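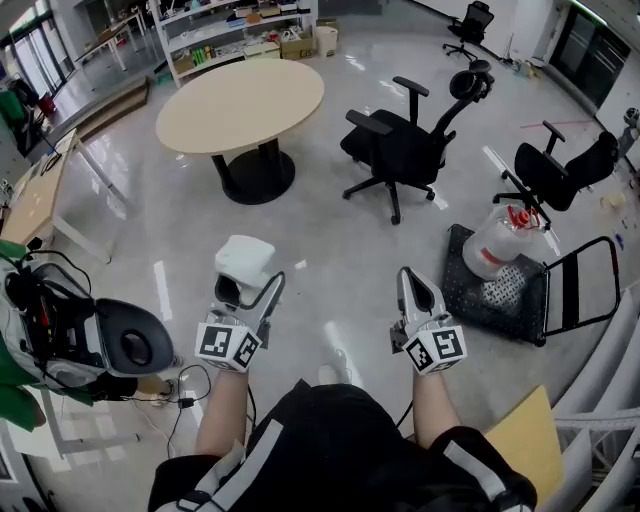 By the workspace editor, Dradance

Filed under: Shared Rooms > Looking After Your Space
3 min read

Shared workroom: your questions

Who looks after the room?
Whoever has booked it. The cleaners do the floors and empty the bin in the evening. Desks, tables and shelves are left to the people using them.

Can I move the furniture?
Yes. The round table and the office chairs can go wherever you need them. Please leave a clear way through to the glass doors and keep the wooden step free of bags and boxes.

What goes on the white shelves?
Shared supplies and anything in a labelled box. Cardboard boxes belong at floor level, where they can't fall on anyone. Boxes with no label are kept for 2 weeks and then cleared.

How should I deal with cables?
Coil them when you finish and put them back with whatever they came from. If a wire has to cross the floor while you work, run it close to the wall or tape it down. Loose wires catch on chair castors — we replace more plugs than anything else.

What can I clean the surfaces with?
A damp cloth is enough for the white tables and the light wood desk. Dry the wood afterwards. Don't use scouring pads, and don't hang wet cloths over table edges near anything electrical.

How do I clean the floor if I spill something?
Wipe it up straight away and dry it. A glossy grey floor shows every smear, so a second wipe with clean water helps.

One of the chairs won't sit straight. What now?
Check the levers under the seat first. If that doesn't sort it, stop using the chair and report it through the Cleron booking page. Repairs usually take 5 working days.

Can I borrow the flat cart?
Yes, inside the building. Fold the handle down when you bring it back. Heavy things go in the middle, and tall bottles should be held with one hand while you push.

Is there a charge for leaving a mess?
Only if we have to book an extra clean. The first time you get a reminder.

Related questions
Booking a room at Sustalar House
Labels and storage boxes: what we supply
Lost property
Getting rid of cardboard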